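Two trays and a card: a parts-room lead on sorting small stock

The spare parts room at Stimerby handles small components for the company's service shop: screws, spacers, clips, fuses, short cable ends. For the last two years its lead has worked from a two-tray layout that has since been copied at the Hurnent site. We spoke in the room itself, between deliveries. The lead asked to be identified by job only.
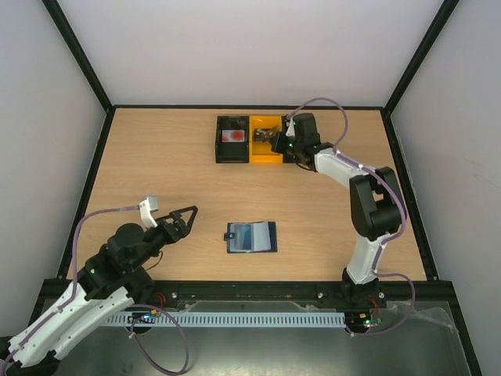
Black tray with card, left; yellow tray, right.

The layout is simple. Two trays of similar size stand side by side near the far edge of the table. Black is for parts waiting to be checked. Yellow is for parts that have been checked and can go back on the shelf.

"People expect more to it," the lead said. "We had five bins at one point, with labels on all of them. The labels got swapped, or a bin went to the sink and came back in a different spot. Then you had checked fuses in with returns and you had to start over."

The trays touch. The lead tried a gap between them early on and gave it up within a week, after parts set down in the gap were put away with no check at all.

"If there's a space, it becomes a third tray," the lead said. "Close it up."

Raised walls are a fixed requirement. Flat sheets and shallow lids were used before the trays were bought, and round parts rolled off them. The wall height was chosen so that a hand can get to the floor of the tray and pick up a single washer. Deeper boxes from Godoy, the supplier for the shelving, were tested and sent back. They held more, but the bottom layer was hard to see and the last few parts were left behind.

The card with the red circle belongs to the black tray. At Stimerby it means the batch is open: someone has started on it and it should not be topped up. When the batch is done the card comes out, and the next delivery can be tipped in.

"No writing on it," the lead said. "We tried writing the date and the part number. The numbers were wrong half the time, and people believed the card over the part."

Batch size took longer to settle. The room first worked with lots of 1000, which is how the spacers arrive from Skomine. Sorting one lot ran past a shift change, and the second person would repeat work or skip it. The limit is now 400 for anything smaller than a fingernail and 225 for everything else. Cable ends are the exception at 77, a number that comes from the drawer they are stored in. The lead has no plans to round it.

The table surface was also a choice. The earlier bench had a dark rubber mat that hid black clips. Light wood shows most of what gets dropped on it, though brass parts can still be hard to pick out against the grain. White and pale gray walls on three sides stop parts from going over the back and the sides, and they reflect some light onto the work.

"The walls were for the parts," the lead said. "The light was extra. I would have painted them sooner if I had known."

I asked why the trays sit at the far edge when the near edge would be less of a reach. The near half is kept for tipping out and spreading. A part is taken from the black tray, looked at over the open table, and set in the yellow one. With the trays up front, sleeves caught on the walls. The lead puts the trays slightly right of center and says a left-handed sorter may want to shift them the other way, as long as black stays on the left.

That last rule is strict. Color and position carry the same message, so a person who misses one still has the other. The lead has worked with two sorters who had trouble with certain colors, and black against bright yellow gave neither of them any problem.

Cleaning is done at the end of each batch, with both trays empty. They are wiped, turned over once and tapped on the table. Soft brushes were dropped because loose bristles were turning up in the fuse stock — a small fault, but it led to two complaints from the service shop.

Some things remain open. Parts that fail the check go into a lidded jar kept away from the table, and the lead is not satisfied with it. The jar gets full and is emptied late. A third tray has been suggested more than once.

"Not on this table," the lead said. "Maybe a drawer under it. We'll look at it in January, after the stock count."

Hurnent uses the same two colors but has set its limit at 400 for all parts, cable ends included. The lead has asked for their error sheets and is still waiting for them.

Dec 11, 2022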